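Filets de lavage : vraiment utiles ou attrape-nigaud ?

solheim63
Bonjour à tous. Ma belle-sœur ne jure que par les filets pour la machine. Elle y met tout, chaussettes, soutiens-gorge, pulls, et elle m'en a offert deux à Noël. Je les ai utilisés jusqu'en avril et franchement je ne vois pas la différence. Le linge ressort en boule, froissé, et les chaussettes du milieu sentent encore la chaussette. Quelqu'un a un vrai retour, sur la durée ?

Siv Halvorsen
Tu les remplis trop. Un filet se remplit à moitié, pas plus, sinon l'eau ne circule pas. Et il faut regarder la maille : les petits trous ronds en nid d'abeille, c'est pour le délicat, pas pour des chaussettes de sport.

solheim63
À moitié, d'accord, mais alors il m'en faut quatre pour une lessive. On voit bien qui y gagne.

urncombe
Pareil, je reste dubitatif. On lit partout que ça « double la vie du linge ». Mesuré par qui ? Mes t-shirts s'usent aux coudes et au col parce que je les porte, filet ou pas.
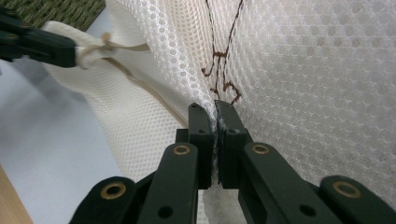
Et puis il y a la question de l'ouverture. Sur les miens, la fermeture a lâché au bout de neuf lavages et j'ai retrouvé une bretelle enroulée autour d'un torchon. Depuis je fais un nœud avec un élastique, ce qui marche aussi bien avec une vieille taie d'oreiller.

Elsa Haugland
La taie d'oreiller, non. Le coton épais retient la lessive, j'ai eu des traces blanches sur tout un lot de noir. La maille au moins se rince. Je ne dis pas que c'est miraculeux, mais pour les agrafes de soutien-gorge je ne m'en passe plus.

urncombe
Trop de lessive, peut-être ? Jamais eu de traces chez moi.

Elsa Haugland
Je dose au bouchon, merci.

solheim63
Bon. Je garde un filet pour les agrafes, l'autre servira à ranger les pinces à linge. Pour les pulls, je continue à la main.

Siv Halvorsen
À l'envers, les pulls, et 1000 tours c'est déjà trop si tu les essores en machine.

Contact | Mentions légales | © Forum Skernow 2022 | Haut de page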